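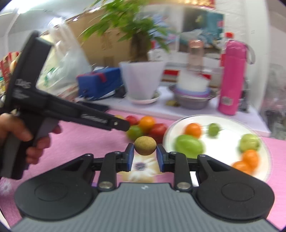

Olive-green ball over the pink flowered tablecloth

Ticket: Certificate template prints off-centre and the name line has gone missing
Product: Kestau template pack, "Best Grandad" set
Status: Resolved

Hi there,

I bought the Kestau pack in August for my father-in-law's birthday and I'm having a shocker with the printing. The certificates look lovely on the screen, ribbon in the corner and all, but when they come out of the printer the whole border has slid to the left and the bottom of the gold edge is chopped right off. The line where you type the name doesn't print at all. It's there when I click on it (I can see the little cursor blinking away!) and then on paper there's just a gap between "This certificate is awarded to" and "for services to bad jokes".

I'm printing on A4, the heavier cream card from the newsagent, on a Drutmont inkjet that's a few years old but has never given me grief with the kids' colouring pages. I've had 4 goes at it now and that card isn't cheap, so I've stopped until I hear back from you.

Things I've tried: turning the printer off and on, downloading the file again, and printing from my husband's laptop. His was the same on the border but it did print the name, in a horrible typewriter sort of font, so go figure.

Cheers,
Bronwyn

Reply from Mostafa El Ouafi, Tritthorpe Printables

Hi Bronwyn,

Sorry about the card! Please use plain paper until we've got this sorted, it'll behave the same way for our purposes. I think you've got two separate problems.

The border first. The pack has a folder for US Letter and a folder for A4, and the Letter one sits at the top, so it's the one most people open. Could you check the file name for me? If it ends in LTR, swap to the one ending in A4. Then in the print window, look for the scaling setting and pick "Fit to printable area". Your printer can't go right to the edge unless it has a borderless mode, and our gold edge is a bit greedy.

Now the name. Are you opening the file in your web browser or in a proper PDF reader? Browsers will let you type in the box and then quietly leave it off the print job. Save the file to your desktop first, then right click and open it with your PDF reader.

Let me know how you get on.
Mostafa

Update from Bronwyn, 4.22 pm

Well, I feel a bit of a dill. It was the LTR file. I'd assumed LTR meant "letter" as in the thing you post, and a certificate seemed close enough.

The A4 one with the fit setting is nearly perfect. There's a skinny white strip all the way around now, which I don't mind at all, I'll be putting it in a frame anyway. And yes, I was in the browser. Saved it to the desktop and the name prints — but it's in that typewriter font, same as my husband's. My father-in-law is called Farouk and he has beautiful handwriting, he's quite particular about that sort of thing, and it looks like a parking fine.

Is there a way to get the curly one from the sample?

Reply from Mostafa El Ouafi

Not a dill at all, we've had that one before and I've asked for the folders to be renamed.

The curly font is in the pack too, in a folder called Extras. Double click the font file, hit Install, then close your PDF reader completely and open it again. If the name was already typed in, delete it and type it fresh or it'll hang on to the old font. If it still sulks, leave the box empty and print it blank, and you can write the name in by hand. The line is wide enough for a calligraphy pen.

Update from Bronwyn, 7.50 pm

Installed, closed, opened, retyped, and there it is in the curly writing! The tail of the k loops under the line and just touches the colour of the ribbon, it's gorgeous. I printed one on plain paper to check and then used 2 sheets of the good card, one for him and one spare in case the kids get to it first.

One tiny thing while I've got you: can I change "bad jokes" to something else? My eldest wants "services to fishing".

Reply from Mostafa El Ouafi

You can! That line is a text box as well, it just doesn't highlight until you click on it. Keep it under 22 characters or the text will shrink on you. "services to fishing" will fit fine.

I'll close this off now, but reply to the same email if anything else plays up and it'll reopen. Happy birthday to Farouk.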